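Cable drag on hand-held grippers, pose drifts when I reach the far side

Posted October 2025 by Faraji Minja

I am building a pair of hand-held grippers in a shared workshop, to record pick and place motions that I later replay on an arm. Each one has a marker plate on the side and a cable back to the computer on the floor. Tracking is fine near the front edge. When I reach for the small platform at the back, the replayed position ends up 8 mm short, always toward me. I recorded 80 runs and the error is there in all of them. I swapped the left and right cables and nothing changed. The plates are screwed on, two screws each. Software is Dukik with the default filter. Is this the cable pulling on the grip or something in the calibration?

Chepkoech Temba

If it were the cable you would see scatter. A constant offset in one direction is nearly always the plate transform. Dukik stores the distance from plate center to fingertip when you run setup, and it assumes the jaws are closed. If you ran setup with them open, the tip is off by the length the fingers gain as they swing in. Run it again with the jaws closed on something of known size. I use a block with a dot marked on top and touch the same dot from four directions.
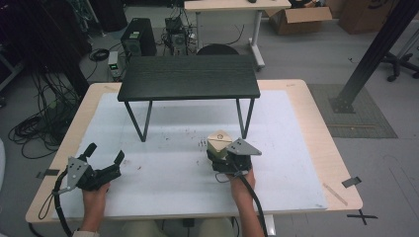
Do the left one separately and do not copy the values across. Mine differ by more than 2 mm although both sets of parts came off the same printer. Save the file before you unplug, or Dukik goes back to the old numbers at the next start.

Also tape the sheet down. If it creeps toward you during a session, the platform goes with it, and you will chase that for a week.

Second answer, user pornell_79

had same thing, was the cable for me. put a strain relief loop on the forearm — velcro is ok — and it went away. never touched the calibration. what cable length are you using

Faraji Minja

Cable is 253 cm. I had run setup with the jaws open, both sides. Redid it closed and the offset at the back is down to 1 mm, which I can live with. Will add the loop anyway, the weight is tiring after 20 minutes. Marking the first answer.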